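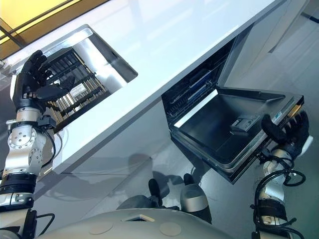
Most of our house rules for the kitchen robot are boring, and I've stopped feeling bad about it. The list started at 18 rules in June and we cut it to 15, mostly by deleting the ones that said the same thing in longer words. The one I'd keep if I could keep only one is about doors. Something that swings or folds gets held at its edge, the way the right hand has the dishwasher door there, and the other arm does no lifting until the door is fully down.

Rule 6 covers dishes. Xuelian Xiao wrote it, and it's short – two hands on anything wide, one hand on anything flat.

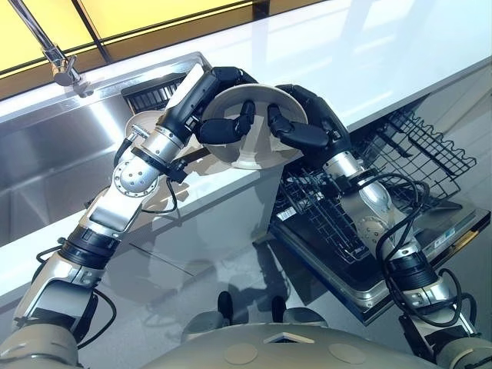 Both hands on the rim of a gray bowl, over the open dishwasher.

We argued over glass. Perla Medrano wanted it banned outright, and Jinlong Hao wanted it treated like any other dish. What we settled on is that the operator checks the wrist view before the gripper comes down near it. A clear bowl is easy to lose against a bright white surface, and often the thin line of the rim is all you get to go by. If you can't follow that line, you stop and move the arm.

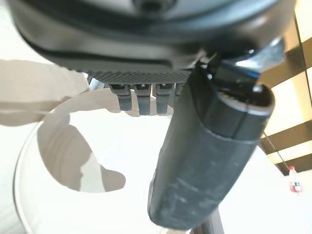

Cables are still the weak part of the list. Right now the rule says to look at the loops on both arms before each reach over a rack. It should also say who looks. I've been putting that down as the operator's job, and Shinji Sakamoto thinks it belongs to the second person.

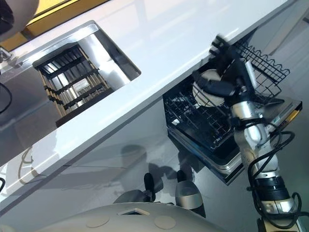
I lean toward his version now. The operator is already watching the fingers and the tines, and that's enough for one person. I'll change the wording this week and post the new list when all 4 of us have signed it.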